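Tooling update: the wrist view in the Guldale simulator

Since February our group at Gilach works on the planner for Veloso, and most errors we found came from the wrist camera. When the arm turns, the whole room turns with it, and the detector was trained almost only on level views.
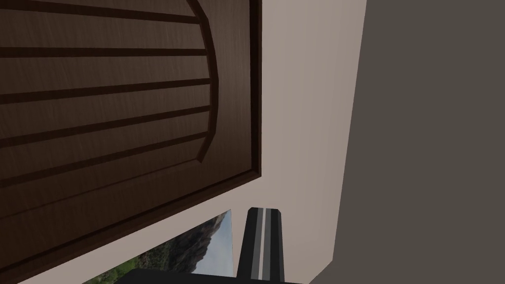

Wrist view in simulation, with the brown door, the beige wall and one gripper finger.

We now render 192 tilted views for each room and keep four of them only for testing. The door is a difficult object – its dark grooves were often taken for the door's lower edge.

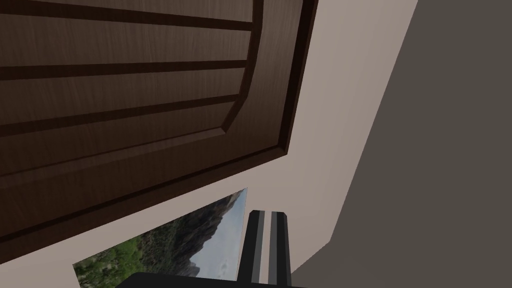 Guldale Newsletter – Issue 14 – p. 15

A second problem is the mountain picture on the wall. With one finger in front of it, the segmentation joined the gripper and the picture into one object. The new mask is computed from the joint angles, so the fingers are removed before detection starts. The code is in the Wutwood branch, and we are thankful for every bug report.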